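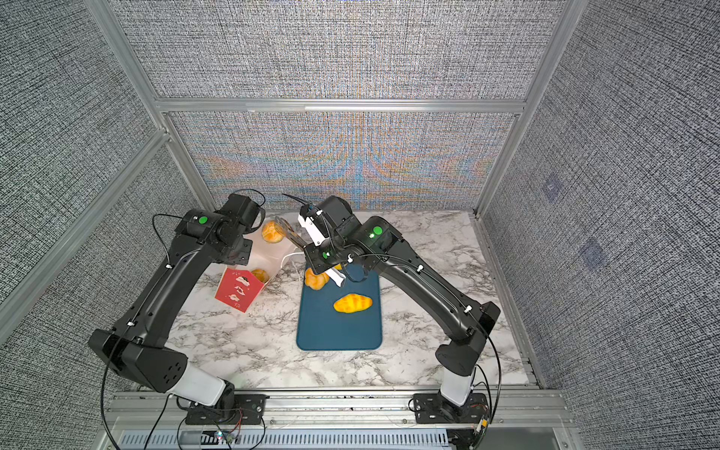
Niall Dunbar さんによれば、Werow 号の乗組員名簿は戦時中に徴用された時点で書式が変わっており、それ以前の名簿と続けて読むと同じ人を二人に数えてしまうおそれがあるとのことでした。名簿の転記を担当している者として、この点を確認しましたので返信します。

Dunbar さんの投稿から、関係する部分だけ引用します。

> Delberg の港務文書のうち、漁船 Werow 号の名簿を見ています。
> 漁業期の冊子では出身地の欄に村の名前が書かれていますが、
> 徴用後の冊子では同じ欄に登録港が書かれているようです。
> そうだとすると、Grikham 出身とされる乗組員の一部は、
> Grikham で登録しただけの人かもしれません。
> また、姓の綴りも書記によって違います。
> 転記の際、この二つはどう扱っていますか。
> 索引の総数 3039 件には、重複が含まれていますか。

まず出身地の欄についてです。ご指摘のとおり、徴用後の冊子では登録港が書かれています。冊子の見返しに書記あての記入要領が貼ってあり、「本欄には登録の港を記すこと」とありました。漁業期の冊子には要領がなく、村名のほか、通りの名前や親方の家の名前だけが書かれている行もあります。現在の索引ではどちらも「出身地」という一つの項目に入れているので、次の版で「出身地」と「登録港」に分けます。元の画像番号はそのまま残します。

次に綴りです。転記では原文どおりに入力し、統一形を別の欄に置いています。統一形は洗礼簿にある形を優先し、洗礼簿で見つからない人は空欄です。空欄の人は現在 76 人います。検索画面は統一形だけを引く設定になっているため、この人たちは名前で検索しても出てきません。一覧の末尾に固めてありますので、お手数ですが末尾まで見てください。
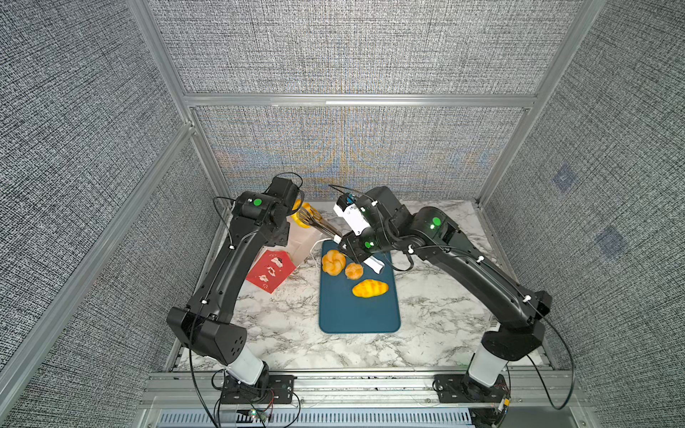 索引の総数について。3039 件は行の数で、人の数ではありません。一人が三回乗り組めば三件になります。漁業期と徴用後の両方に出てくる人を結びつける作業は途中で、漁業期の 1027 件を読み終えたところです。徴用後の冊子には生年が書かれていますが、漁業期の冊子には年齢しかなく、しかも年齢は本人の申告らしく、翌年の冊子で二つ若くなっている甲板員もいます。年齢だけで同一人物と判断することはしていません。妻または母の名前が一致した場合に限って結びつけています。

なお、以前この一覧に流した「乗組員 800 人」という数字は取り消します。古い集計表から写したもので、機関員と見習いを別の表で数えていたため、両方に載る人が重なっていました。論文や展示の解説に使われた方がいましたら、お知らせください。正しい数字は結びつけの作業が終わってから出します。

賃金帳についても質問がありました。賃金帳は Delberg の港務文書ではなく、船主だった家の文書に入っています。漁獲の分け前で払っていた時期の帳面は残っていますが、徴用後は海軍から支払われたため、船主側の帳面は途切れます。徴用後の分は、家族あての送金控えが少し残っているだけです。控えには受取人の名前があるので、先ほどの妻または母の名前の照合に使えます。 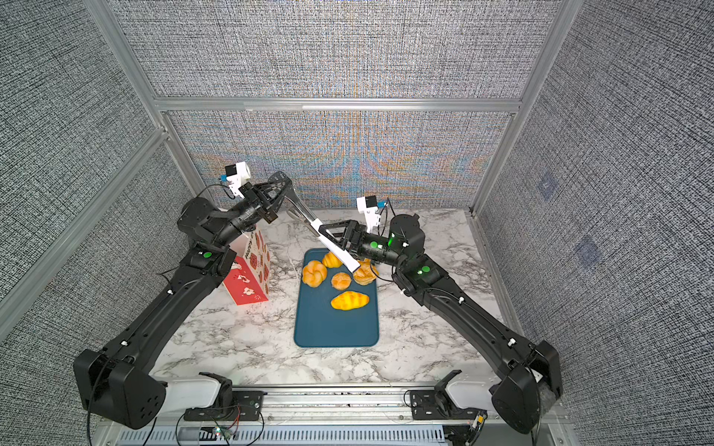
この送金控えは紙が薄く、裏の文字が透けて読みにくいので、二人で別々に読んでから突き合わせています。読みが分かれた箇所は角括弧に入れました。角括弧のついた名前は引用せず、先に私までご連絡ください。

Grikham の教区文書をお持ちの方、または閲覧の予定がある方がいましたら、埋葬簿の「海上にて」と書かれた記事を見ていただけると助かります。Werow 号の名簿では、航海の途中で名前に線が引かれ、理由が書かれていない人がいます。下船したのか亡くなったのか、名簿だけでは分かりません。

次の版の索引は 10 月中に置き場所を知らせます。訂正はこの一覧あてでも個人あてでも構いませんが、冊子の名前と画像番号を必ず書いてください。行番号は版が変わるとずれます。

名簿転記担当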